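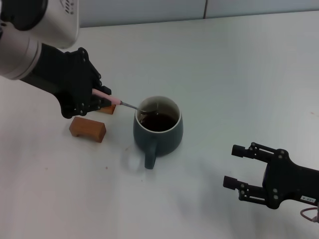 The Hendricks Datum

The levelling party reached Clollotdale at ten past nine and set up over the first mark, a brass bolt in the north abutment of the road bridge. Ntombi Ntuli booked. Mandla Jacobs observed. The staff was held by Ehsan Nikzad, who had been with the section since January and still watched the bubble with his mouth slightly open.

The instruction was to run a closed line from the bridge to the valve house at Hendricks and back. The distance was short and the ground was easy. The existing value for the Hendricks mark had been carried forward through every revision of the register, and the section had asked for a check on it before the new main was laid. It was expected to take a day.

The outward run closed on Hendricks at 464 millimetres below the published height.

Jacobs read the last staff again. Then he walked to the valve house and looked at the mark. It was a cut bench mark in a dressed granite block, the horizontal bar still sharp, the arrow beneath it worn on the left side. The block had not moved. The pointing between it and its neighbours was continuous, with moss across the joints.

"Gross error," he said. "Run it back."

They ran it back. The line misclosed by 4 millimetres, inside tolerance for the class of work. Ntuli ruled off the page, signed it, and passed the book to Jacobs, who signed under her.

"So it isn't us," said Nikzad.

"It might be the bridge," said Jacobs.

The next morning they brought a height in from Flandton, on the other side of the hill, which had no connection with the bridge. It took until four in the afternoon. Hendricks came out low by the same amount, give or take what the instrument could be trusted with. Jacobs ate a pear in the van and did not say anything until they were past the quarry.

Registers for the district were kept on the second floor at Venden, in steel cabinets. The current volume gave the height of the Hendricks mark, the date of the last revision, and a letter code for the source. The code was C. In the key at the front, C was given as "computed, see original sheets". The original sheets were in the basement, and to see them one had to ask Behrouz Zamani.

Zamani took the request slip and read both sides of it, although only one side was printed.

"Hendricks," he said. "The valve house."

"Yes," said Ntuli.

"You found it low."

She had not written that on the slip. He put on his coat, the basement being unheated, and was gone for twenty minutes. When he came back he had a flat box tied with tape, and he untied it on the counter without sitting down.

The sheets were in pencil, inked over. The observer was one Petrică Căpraru. His figures were small and upright and he crossed his sevens. For each set-up he had entered backsight, foresight, rise, fall and reduced level, and in the remarks column the weather. Ntuli followed the line with the end of her pen along the river, up past the weir, and through the sawmill yard, which was now a car park. At the foot of the page the reduced level of the Hendricks mark was given, and it agreed with theirs to within a centimetre.

She turned the sheet over. On the back, in the same hand, the reduced level had been written out again with 464 millimetres added to it. Beside this he had put the word "sill".

"What sill?" said Nikzad.

"The house had one at the door," said Zamani. "Timber. He lodged there one winter while he did the upper valley. There was a woman who kept the valves, and she had a boy, and the river came in twice. She asked him how high the floor would have to be. He worked it out for her and they raised it. Then he sent the sheet in, and whoever typed it took the number from the back."

"Did he notice?"

"He came in to correct it. I was a junior. He stood where you are standing, and he read the typed page, and he asked whether anyone used that mark for anything. I said no. There was no main then. He thought it over and asked me to leave it."

Ntuli looked at the pencil word. The ink had missed the last stroke of it.

"That's not procedure," she said.

"No," said Zamani.

The report ran to three pages. Jacobs drafted it and Ntuli checked the arithmetic. Under "Cause of discrepancy" he wrote that the published value had been transcribed from a subsidiary computation and referred to a feature other than the mark. He recommended that the register be amended, that the gradient of the new main be recalculated from the amended value, and that any drawing issued at 1 in 3,000 on the old value be withdrawn. He dated it 2/25/26 and put it in the tray.

Nikzad was sent to Hendricks to photograph the block for the file. He took the four views required. The door had been replaced with a steel one and the house held nothing now but pipework. Inside the threshold he found a step up, higher than was comfortable, and along the wall above it a row of short horizontal cuts in the plaster with dates scratched beside them. The first two were below the level of the step. He assumed they were flood levels. The others went up at uneven intervals, and the highest stood a little above his own shoulder, and he saw that each of these had the same initial next to it.

He had the staff in the van. He fetched it, set the foot on the raised floor, and read the cuts off one after another into the back of the book, where there was no column for them.

On the Monday Ntuli found the page. She asked him what it was.

"Heights," he said.

"Reduced to what?"

"The floor."

She considered it for a moment, wrote "sill" at the top, and initialled it.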